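Greifer-Bausatz von Rumska, nach 2 Monaten Werkstatt

Kurz vorweg, weil im Forum danach gefragt wurde: ja, kaufen kann man den. Aber nicht für jeden. Und die Anleitung ist eine Frechheit.

Worum gehts. Parallelgreifer, zwei Finger, Schaumstoffpolster, Halter für eine kleine Kamera am Handgelenk. Kommt als Tüte mit Teilen, Schrauben, Kabelbaum, Controllerplatine. Hab ihn bei Bover bestellt, 49 Euro, Lieferung ging fix. Arm war schon da, Eigenbau, steht bei uns in der Gemeinschaftswerkstatt Marsden hinten am Fenster. Wer noch keinen Arm hat: der Greifer allein nützt euch nix.

Aufbau
Angegeben ist ein Abend. Bei mir waren es drei, davon einer komplett für den Kabelweg. Im Plan läuft das Servokabel außen am Gelenk lang, da scheuert es. Habs innen durchgezogen, Zugentlastung mit Kabelbinder, seitdem Ruhe. Zwei Schrauben für die Fingerbasis waren zu kurz. Ersatz aus der Kramkiste. Bei Rumska nachgefragt, Antwort kam Donnerstag, freundlich, mit Link auf ein PDF, das ich schon hatte. Naja.

Firmware aufspielen lief beim ersten Versuch. Kalibrierung auch ok, wenn man weiss, dass man die Finger vorher von Hand ganz aufziehen muss. Steht nirgends. Steht jetzt hier.

Greifen
Mein Ziel war Sortieren, also Leergut vom Tisch in die Kiste. PET ist fies: rollt weg, spiegelt, gibt nach wenn man zu fest zudrückt. Dazwischen liegt bei mir immer noch irgendwelcher Kleinkram, das soll er links liegen lassen.

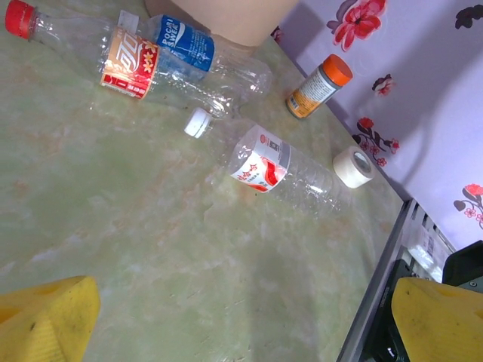

Blick aus der Handgelenkkamera: Flaschen, Tape-Rolle, unten links und rechts die gelben Finger.

Polster sind das Beste am ganzen Satz. Weich genug, dass dünne Flaschen nicht gleich einknicken, und trotzdem Grip. Am besten quer in der Mitte packen, wo das Etikett sitzt. Am Deckel rutscht er mir gern ab, vor allem wenn die Flasche schräg zu den Fingern liegt. Handgelenk vorher eindrehen, dann gehts. Hab mir dafür ein kleines Skript geschrieben, ist nicht schön, schick ich auf Anfrage rum.

Heben laut Datenblatt bis zu 3 Kilo. Hab ich nicht ausgereizt, mein Arm macht vorher schlapp. Leere Flaschen kein Thema, volle halbe Liter auch nicht. Schwere Sachen mit glatter Oberfläche würd ich lassen.

Kamerahalter
Sitzt stramm, wackelt nicht. Blickwinkel passt, man hat beide Fingerspitzen immer mit drauf, das hilft beim Ausrichten enorm. Minus: Neigung nur in festen Stufen, und die Stufe die ich bräuchte gibts natürlich nicht. Glänzende Tischplatte plus klares Plastik ist für die Erkennung ausserdem Mist, da kann der Halter aber nix für. Licht von der Seite statt von oben hat bei mir etwas gebracht.

Vergleich
Vorher hatte ich den Wultelgate. Der ist sauberer verarbeitet und leiser, hat aber harte Backen, und ich hab mir damit reihenweise Flaschen zerdellt. Beryl Mellor aus unserer Werkstatt schwört trotzdem drauf, sie greift aber auch nur Holzklötze und Aluprofile. Für sowas würde ich den auch nehmen. Bei weichem Zeug klar Rumska.

Plus:
Polster, Preis, Kamerahalter fest
Firmware ohne Gefrickel
Ersatzpolster einzeln zu haben

Minus:
Anleitung (!!)
Schrauben zu kurz, Kabelführung nicht durchdacht
Servo pfeift im Stillstand, nervt abends

Vier von fünf. Mit ordentlicher Anleitung wären es fünf gewesen. Falls wer den Kabelweg als Skizze braucht, bitte in die Kommentare, ich zeichne das im Oktober mal sauber ab und lads dan hoch.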